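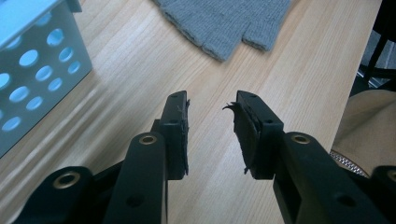
Meltenton Parks and Recreation Department, Community Programs Office

January 31, 2019

MELTENTON WINTER READING SWAP BRINGS IN OVER 3,000 BOOKS

We are so pleased to share that neighbors from every corner of Meltenton, and quite a few from out Flenel way, brought 3,656 books to this year's winter swap at the Yan Street Hall (our best showing yet!). Cookbooks and mysteries went fastest, as they always seem to.

"People came for one paperback and stayed all afternoon talking," said program coordinator Colton Campbell. "I went home with 14 myself."

Leftover books will go to the Plutum Senior Center, and the spring swap returns in May. Please bring clean books in bags you can carry, and come say hello to us at the front desk.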